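This card documents the Muvis episode metadata set, release 2, a catalog of science fiction and fantasy television series prepared for public reuse. It covers 24 series and 3526 episodes, with records for trailers and season announcements where these could be confirmed.

## Scope

A series is eligible if it was broadcast or streamed in full seasons and has a published episode list. Television films are entered as single-episode series. Web shorts are excluded unless the distributor numbers them within a season. 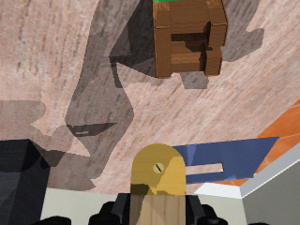 Each record carries a series title, season number, episode number, running time and up to three genre labels. Genre labels follow the Kao vocabulary, in which "anthology" describes structure and "dystopian" describes setting; the two may be combined. Catalog pages for series without cleared artwork use a plain background. Artwork is not part of the download.

## Files

- `series.csv`: one row per series
- `episodes.csv`: one row per episode
- `trailers.csv`: one row per trailer, linked by `series_id`
- `CHANGES.md`: corrections by release 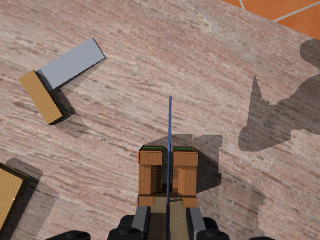 All files are encoded in UTF-8. Empty fields mean that a value was not found, and a zero is never used in place of a missing value. Running times are given in whole minutes and exclude advertising breaks.

## Annotation

Synopses were written by Szu-yu Huang and Man-lok Tse from the episodes themselves. No synopsis exceeds 30 words, and endings are withheld. Genre labels were assigned separately by both annotators, and disagreements were settled by Chi-keung Yeh.

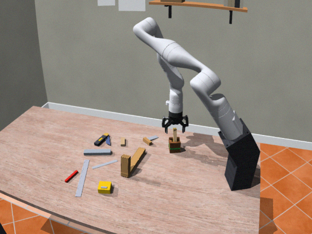

*Figure: White robot arm on a black base, with wooden workbench.*

## Known limitations

Series that moved from a broadcaster to a streaming service are listed under the service holding the latest season. Users studying network history should consult the `origin` column. Split seasons remain a source of error, particularly where a distributor renumbered episodes after release.
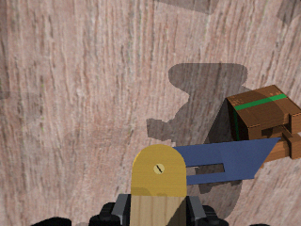 Shih-chieh Kwan has objected that holiday specials should not be numbered as season zero, given that several of them continue the main story and viewers will expect to find them in sequence. The present numbering is retained for this release. A separate `story_order` column is planned.

## Maintenance and license

The set is maintained by the Herildale Television Archive. Corrections are reviewed each April and should cite the episode identifier and a source. The data may be reused with attribution; synopses may not be sold separately. Questions on licensing should be addressed to Tsung-han Huang.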